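Helbridge Opens Orders for Clivum, a Practice Kitchen for Robot Arms That Lives Entirely on Your Computer

October 20, 2021

I'm Thitima Wattanapong, I run product at Helbridge, and I've been itching to write this one. Clivum is open for orders starting today! It's our simulated kitchen package for people who teach robot arms to do chores, and after a long stretch of me pestering the team for one more cabinet, one more drawer, one more kind of door handle, it's finally ready for other people to use.

If you've ever tried to get an arm working in a real kitchen, you know how the day goes. You spend the morning clearing the counter, you run a few tries, somebody needs to make lunch, and then you put everything back where it was (or where you think it was). I did that for years. With Clivum you press reset and the room is back the way you had it, pan and all.

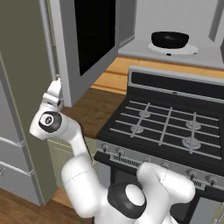

We ship 42 kitchen layouts in the standard package, and you can swap the wall colors, counters and appliances in each of them. I'm partial to the green ones. Doors swing on their hinges, drawers slide, and you decide how stiff each one feels to the arm. That last part was a request from our early testers at Drandosport, who wanted cabinets that fight back a little. Fair enough, mine at home certainly do.

The chores come ready to go, too. There are 400 of them written up as tasks, from opening a cabinet to moving a pan, and each has its own start position and its own check for when the job counts as done. You can edit any of them in a plain text file, or write your own from scratch if your robot has bigger ambitions.

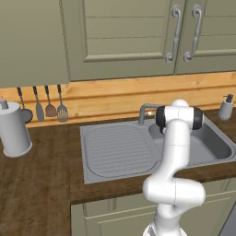

The arm at the sink in a Clivum kitchen, with utensils hanging along the wood backsplash.

I should talk about views, because it's what people ask me about first. You can place as many as you like: high up in a corner, off to one side, or right on the arm looking out past the gripper. The close-up view is less pretty and a lot more useful. You get cabinet doors at odd tilts and big flat surfaces that take up half of what the robot has to work with, and a program that only ever trained on the nice wide view tends to get lost in there.

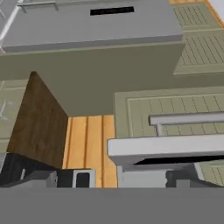

So we record every view you set up at the same moment, lined up with the arm's joint positions, and you can play the whole run back at whatever speed you want. Our friends at Troncoso have been using playback to sort out their failed runs, and they tell me it's become their regular Monday coffee activity.

Clivum comes in 2 versions. Clivum Bench is for a single computer and suits students and small teams. Clivum Floor spreads the work over as many machines as you've got, and it includes 3 seats for our online training class, which I teach myself, so come with questions!
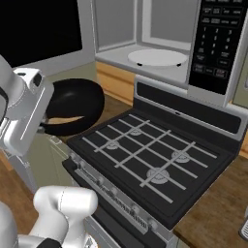 Now for what we haven't finished. Liquids aren't in yet, so the faucets are just for reaching at. Soft things like dish towels are being worked on, and we plan to put them out as a free update in January. Everyone who orders before then gets the update automatically, with no new license to sign.

Orders and trial requests go through the Clivum page on the Helbridge website. The trial includes one full kitchen and doesn't ask for a credit card. For press questions or a live demo, write to the Helbridge press desk and ask for me by name.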